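# Come and Help Us Learn About Sleep, Breathing, and Sore Throats

A call for participants from the Dorngate Breathing and Throat Study

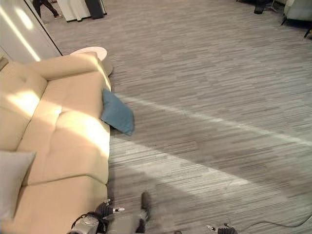 *Dorngate Health Notes, Issue 43, page 10*

We are looking for adults who get sore throats more often than they would like, and who would be willing to give us a little of their time and a little of their spit. I realize that is an odd way to begin an invitation, but the study depends on both, and I would rather you knew it from the first paragraph than found it on the consent form!

The Dorngate study is trying to understand why some people catch one throat infection after another while others living in the same house, eating at the same table and sharing the same cold doorknobs, hardly ever do. We know that everybody carries a crowd of bacteria in the mouth and throat. Most of them are harmless and some seem to be good company, taking up room that a less friendly germ might otherwise use. What we don't know very well is how that crowd shifts from week to week in ordinary people, and whether sleeping with your mouth open (as a great many of us do, whatever we tell our spouses) changes it. A dry throat at night may be a different kind of home for bacteria than a moist one. Or it may make very little difference at all. That would be worth knowing too, and we promise to report it either way.

We have room for 322 people, and we would love for you to be one of them.

## Who can take part

You are likely to be a good fit if you are 18 or older, live within driving distance of our Flunomthorpe clinic, and have had at least 2 sore throats in the past year that lasted longer than a couple of days. They do not need to have been strep. They do not need to have been seen by a doctor either. If you stayed home with tea and a blanket and waited it out, that counts.

We also need people who almost never get sore throats, so please don't turn the page if that's you. The two groups will be compared with each other, and the healthy-throat group is always the harder one to fill. People who feel fine don't think of themselves as interesting to medical researchers. You are very interesting to us.

We are sorry to say that we can't include you right now if:

- you have taken antibiotics in the past 10 weeks (you are welcome to sign up later, once that time has gone by)
- you are having treatment that weakens your immune system
- you have had mouth or throat surgery in the past year
- you use a breathing machine at night, such as a CPAP

Having your tonsils out as a child is no problem. Neither are dentures, braces, hay fever, snoring, or a houseful of small children. Smokers may take part, and so may people who vape; we will just ask you to write down how much.

## What we would ask you to do

Your first visit is at the clinic in Flunomthorpe and takes up most of a morning or afternoon. One of our nurses will go over the study with you, slowly, and answer whatever you want to ask. If you are happy to go ahead, you'll sign a consent form, fill out a questionnaire about your health and sleep, and have a swab taken from the back of your throat. The swab tickles and makes some people gag a bit. It is over quickly, and the nurses have done a great many of them.

After that, nearly everything happens at home. Once a week you will spit into a small tube first thing in the morning, before coffee and before brushing your teeth, then seal it and put it in your refrigerator. The tubes come in their own zippered pouch, so they can sit politely behind the orange juice without upsetting anybody. You'll bring them in, or drop them in the mail using the prepaid box, whichever is easier for you.

On the night before each sample we would like you to wear a small sensor, called the Isora, that sticks to the skin just below the nose and keeps track of whether you are breathing through your nose or your mouth. It does not record sound. It does not take pictures. Most people on our team have tried sleeping in it, and the usual complaint is forgetting it's there and going out to get the newspaper with it still on.

If you come down with a sore throat during the study, please call us. We would like to swab you again while it is going on, and if you aren't feeling up to the drive, a nurse can come to your house. This study doesn't replace your regular doctor. If you are having trouble swallowing or breathing, or you have a high fever, get medical help first and tell us about it afterward.

There is a last visit at the end, much like the first one but shorter.

## What you will not be asked to do

You won't be given any drug, probiotic, mouthwash, or special diet. We are only watching what happens naturally. You don't need to change how you sleep, and we'd actually prefer that you didn't. Please don't start taping your mouth shut at night on our account, or switch to a new mouthwash halfway through if you can avoid it. If you do change something, just make a note in the diary. Nobody will scold you.

No blood is taken at any point. I mention it here as it is the question we hear most on the phone.

## Risks and benefits

The risks are small. The swab can be unpleasant for a moment and may leave your throat a little scratchy. The sticky patch on the sensor can leave the skin pink, especially if your skin is sensitive, and you may stop using it at any time if it bothers you.

We can't promise that taking part will do your own throat any good. If one of your clinic swabs shows something that needs treatment, we will tell you promptly and, if you agree, send a note to your doctor. Otherwise what you learn will be mostly of the curious kind. Everyone who finishes will be offered a plain-language summary of the results, along with a chart of their own samples if they want one.

## Money, parking, and other practical things

You will receive $43 for each clinic visit, paid by check or gift card, to thank you for your time. Parking behind the clinic is free, and we will pay your bus fare if you'd rather not drive. Tell us ahead of time if you need a ramp, a large-print form, or an interpreter, and we will have it ready for you. You are welcome to bring a friend or a child along. The waiting area has books and a good supply of crayons.

We run evening visits on Monday for people who can't get away from work. Those fill up first, so ask early.

## Your privacy

Your samples are labeled with a code in place of your name before they leave the clinic for the Hamdy laboratory, where the bacteria are identified. The list that matches codes to names stays with us in Flunomthorpe, locked up, and is seen only by the few people who need it to reach you. We look only at the bacteria in your samples and do not study your own DNA. Any saliva left over at the end will be destroyed unless you check the box that lets us keep it for later work on throat infections, and it is perfectly all right to leave that box blank.

You can leave the study whenever you like, for any reason or for none, and it won't affect your care at our clinic or anywhere else.

## How to sign up

Stop by the front desk at the Flunomthorpe clinic and ask for the throat study, or fill out the card tucked into the back of this issue and drop it in the mail. One of us will call you back for a short chat to see whether the study suits you. Please write down a good time of day to reach you, and say whether we may leave a message. Saying yes to the phone call doesn't commit you to anything further.

We are signing people up through the end of May, or until all the places are taken. If you are on the fence, do come in and talk to us anyway, and bring your questions and your spouse's questions as well. The coffee is on from 8 a.m. (though if you're giving a sample that morning, we'll have to ask you to spit first).

*The Dorngate study team*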